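# How a zip works

A zip is a fastener. It joins two edges of cloth so that they can be opened and closed again many times. Coats, boots, skirts, trousers and pencil cases all use one. Before zips were common, most clothes were closed with buttons, hooks, laces or pins, and a long pair of boots could take several minutes to do up.

## The parts

Look closely at the front of a coat. On each side of the opening is a strip of strong woven cloth called the **tape**. The tape is sewn to the coat. Along the edge of each tape is a row of small, hard pieces called **teeth**. The two rows of teeth together are called the **chain**.

The part that moves up and down is the **slider**. The piece you hold is the **pull tab**. At the top of each row is a small block called a **top stop**, which keeps the slider from coming off the end. Trousers have a **bottom stop** as well. A coat has a pin and a box at the bottom instead, so that the two sides can come completely apart.

## What the teeth do

Each tooth has a bump on one side and a hollow on the other. When a zip is closed, the bump on one tooth sits in the hollow of the tooth next to it, which belongs to the other row. That tooth's bump sits in the next hollow, and so on all the way along.

The teeth are not level with each other. The left row is set half a step higher or lower than the right row. If they were level, they would knock together and could not fit.

Try pulling a closed zip apart with your hands, without touching the slider. It will not open easily. The teeth can only get past each other when they are tilted, and in a closed zip they are all held flat.

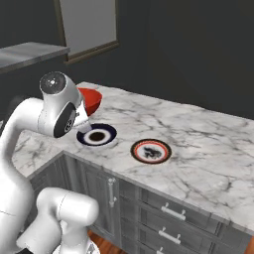

## What the slider does

The slider has a channel inside it shaped like the letter Y. There are two openings at the top and one at the bottom.

When you pull the slider up, the two rows go in through the two top openings. The channel bends them towards each other at an angle. They meet in the middle, slot together one at a time, and leave through the bottom opening as a single chain.

When you pull the slider down, the closed chain goes in at the bottom. Between the two top openings is a wedge, called the **diamond**. It pushes the rows apart, one tooth at a time.

## Metal, plastic and coil

Metal zips are often found on jeans. Each tooth is clamped on to the edge of the tape. Moulded plastic zips have chunky teeth and are common on outdoor coats. Coil zips have no separate teeth. They are made from a long plastic thread wound into a spiral, and the loops of the spiral do the job of teeth. Coil zips bend well, so they are used on dresses and bags with curved openings.

The Westerberg school coat has a moulded zip with 200 teeth, 100 on each side. The Beline skirt has a coil zip 11 centimetres long.

## When a zip sticks

1. Stop pulling. Pulling harder can bend a tooth.
2. Look for cloth or thread caught in the slider.
3. Move the slider back a little and ease the cloth out sideways.
4. If nothing is caught, rub the teeth with the tip of a pencil. Pencil lead contains graphite, a slippery material.

If the zip opens again behind the slider, the slider is probably worn and an adult may need to replace it.

## Words to know

**Chain:** the two rows of teeth together.
**Diamond:** the wedge inside the slider.
**Tape:** the woven strip that holds the teeth.

*Stusero Clothes and Cloth, sheet 7. Revised 20 May 2021.*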